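Keeping a dark wood-grain table and a white tray clean when small things live on them

I have a dark table with visible wood grain, almost black, and I use it every evening for small things: toys of my daughter, keys, a white tray where I put them when I finish. I have two problems. The first is dust. I wipe in the morning and in the evening it is gray again, and every small speck shows. The second is that I lose track of what belongs in the tray and what stays on the table, so in the end everything lies everywhere. We moved to Gelstead in November and the table came with the apartment, so I do not know what finish it has. The grain lines run along the table and I am afraid to scratch them. What do you use, and how do you organize the small things? 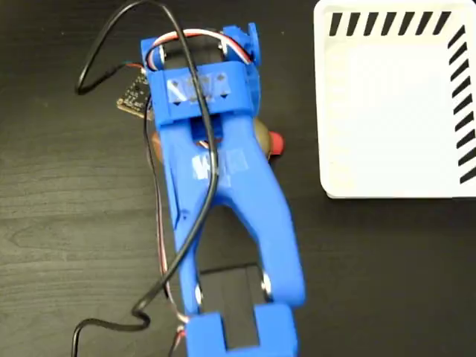

Posted by Styliani Kyriakidis
Member, 266 posts
Viewed 1,206 times

I should add that I tried a spray polish from the supermarket. It was nice for one hour, and after this the dust was sticking even more. My husband says to put a tablecloth and forget it, but I like the dark wood and I do not want to hide it.

Orestis Kontogiannis

Stop with the spray polish, please. Many of them leave a thin film and the dust holds on it. Before you can clean well you must take this film away. Put a few drops of dish soap in a bowl of warm water, dip a soft cloth, and squeeze it until it is almost dry. Go along the grain, never across it, and dry immediately with a second cloth. Test first under the edge, where it does not matter, and wait until the next day. If the place becomes white or sticky, stop and ask somebody who knows furniture.

After this, a microfiber cloth is enough for the daily dust. I shake mine from the window and wash it without softener. Softener makes the same film as the polish, I learned this with a whole set of cloths.

For the tray I have one rule: the tray does not slide. I lift it with two hands. A white plastic tray can collect sand or crumbs below it, and when you push it, it works like sandpaper on the dark surface.
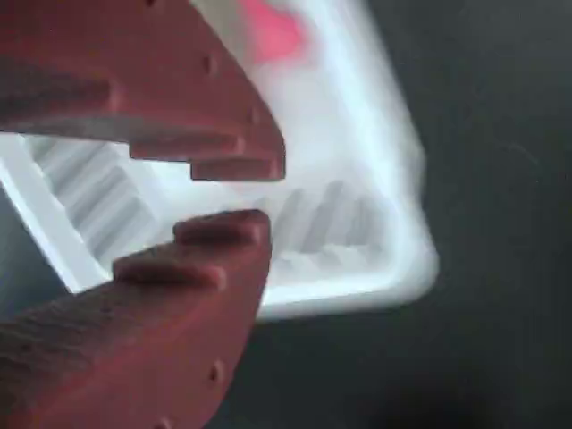 White plastic tray on the dark gray surface

You can also glue small felt pads under the corners. Mine are from a bag I bought in Valcárcel years ago and they still hold. Change them when they become hard.

Volodymyr Hordiienko

just buy a lighter table :) dark ones are always dusty, I sold mine

Styliani Kalogeropoulos

I agree with Orestis about the cloth, so I will write only about the small things, because this was my problem for a long time.
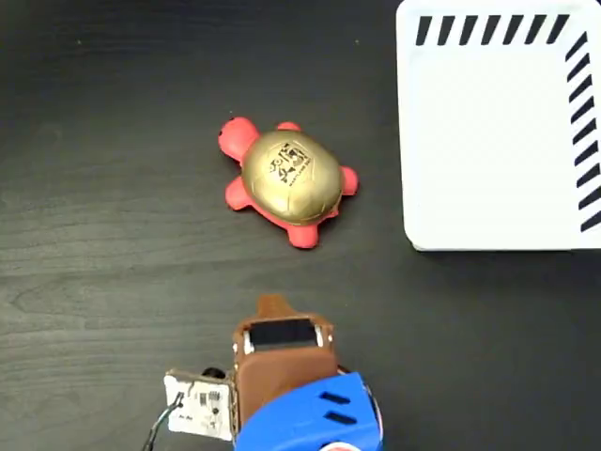
Sorting became easier for me when I stopped to sort by kind and started to sort by use. Things that we touch every day may stay on the table, but only in one corner. Everything else goes in the tray before dinner, and if the tray is full, something must go back to the drawer. A toy like the red turtle with the gold shell is a good one to begin with, the child sees it immediately on dark wood and can bring it to the tray alone. Bright things are easy to find. The difficult ones are black hair clips and dark buttons, and for these I use a small bowl with a lid.

About rubbery toys, be a little careful. Some soft plastics can leave a mark on a varnished surface if they stay for weeks in the same place, more in summer. I had a pink ring on my shelf from a bath toy and it never went away completely. So at night I do not leave them on the wood.

One more thing about the dust: look where it comes from. In our apartment it was the heater under the window. I moved the table to the other wall and now I wipe every 3 days - before it was every day.

Posted by Styliani Kyriakidis

Thank you all. I tested the soap water under the edge and the place looks the same as before, so tomorrow I will do the whole table. Volodymyr, my husband agrees with you, but the table stays. I will look for felt pads this week.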